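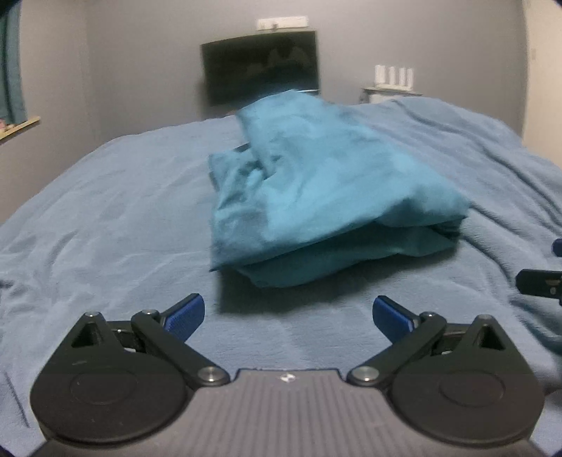
급하게 적는 중. 나중에 정리함 (아마도).

# rorico-bedroom-fold

손에 드는 그리퍼 두 개로 모은 침구/천 개기 시연 데이터. 양손 작업. 로봇 팔 없이 사람이 그리퍼 들고 직접 함. 담당 Réka Szabó, 변환 스크립트는 Benedek Csonka.

## 현재 상태

- 녹화 에피소드: 800
- 검수 통과: 742
- 나머지는 `rejected/` 에 있음. 지우지 말것. 실패 구간 분류에 쓸 예정
- 장소: 6곳 (전부 실제 침실, 스튜디오 세트 없음)
- 2월분까지 반영. 그 뒤 녹화분은 아직 변환 안됨

## 작업 종류

| 코드 | 내용 | 비고 |
|---|---|---|
| `fold_flat` | 침대 위에 펼친 천 → 접기 | 제일 많음 |
| `refold` | 대충 접힌 천 다시 잡아서 모양 맞추기 | 어려움. 실패율 높음 |
| `move_stack` | 접은 천 들어서 옮기기 | 짧음 |
| `unfold` | 접힌 천 펼치기 | `fold_flat` 역재생 아님!! 따로 찍음 |

시작 상태는 일부러 안 맞췄음. 이불 주름 펴지 말고 그대로. 천도 각 잡지 말고 그냥 둠. 처음에 Hovomthorpe 쪽에서 매번 이불을 판판하게 펴놓고 찍었는데 그걸로만 학습한 모델이 주름 있는 이불에서 이불까지 같이 집어버림. 그 묶음은 `flat_only` 태그로 분리해둠.

## 폴더

```
data/
 hovomthorpe/
 sangkhawat/
 stundness/
rejected/
meta/episodes.csv
meta/splits.json
```

나머지 장소는 세 폴더 안에 하위 폴더로 들어가 있음. 이름 규칙 엉망인거 알고있음.

에피소드 하나 = `left.mp4`, `right.mp4`, `pose.npz`, `grip.npz`, `note.txt`(없을 수도 있음)

`grip` 값은 0이 완전히 닫힘, 1이 완전히 열림. 옛날 버전은 반대였음. `meta/episodes.csv` 의 `grip_v` 열 확인하고 쓸 것. 1이면 뒤집어야 됨.

## 녹화 순서

1. 양쪽 그리퍼 전원, 시간 동기화 확인
2. 손가락 완전히 열었다 닫기 두 번 (캘리브레이션용, 빼먹으면 그 에피소드 못씀)
3. 천 앞에서 손가락 벌린 채로 잠깐 정지
4. 작업
5. 다시 벌리고 정지, 종료

3번 정지 구간은 학습할 때 잘라냄. 원본에는 남아있음.

실수해도 끊지 말고 이어서 할 것. 놓쳤다가 다시 잡는 동작이 오히려 필요함. 단, 그리퍼 내려놓고 손으로 천 만지면 탈락.

## 분할

- train: 대략 600 에피소드
- 남은 통과분은 val / test. 정확한 목록은 `splits.json`
- test 는 Stundness 한 곳만. train 에 섞지 마세요 제발. 저번에 섞여서 성공률이 말도 안되게 나왔음

## 알려진 문제

- 이불하고 천 색이 비슷하면 경계가 잘 안보임. 특히 푸른 계열끼리. 라벨러들도 헷갈려함
- 한쪽 카메라에 반대쪽 그리퍼가 들어오는 경우 많음. 마스킹 안했음. 필요하면 직접
- Sangkhawat 일부는 커튼 열고 닫힌 상태가 중간에 바뀜 → 밝기 튐
- 꺼진 TV 화면이나 거울 반사 때문에 위치 추적이 튀는 에피소드 있음. `pose_jump=1` 로 표시
- 얇은 천은 두 겹 중 한 겹만 잡히는 일이 잦은데 `grip` 값만으론 구분 불가. 영상 봐야 함
- 오른손 시작이 훨씬 많음. 왼손 시작 시연 더 필요

## 개인정보

녹화 전에 사진, 우편물, 약 봉투 등 치우기로 되어있음. 그래도 빠진게 있을수 있으니 발견하면 에피소드 ID 만 Réka 에게. 파일을 채팅방에 올리지 말것. 소리는 저장 안함. 얼굴 나온 구간은 에피소드째로 뺌.

## 사용

```
python tools/convert.py --src data/ --grip-fix --drop-idle
```

`--grip-fix` 안 넣으면 옛날 버전 값이 그대로 들어감. 기본값으로 바꿔달라고 Benedek 한테 얘기해둔 상태.

Rorico 내부용. 외부 공유는 Réka 확인 받고.

## TODO

- [ ] 베갯잇 / 시트 / 수건 라벨 나누기 (지금은 전부 `cloth`)
- [x] `flat_only` 태그 분리
- [ ] 왼손 시작 추가 녹화
- [ ] `rejected/` 사유 코드 통일, 지금 사람마다 다르게 적음
- [ ] 폴더 이름 정리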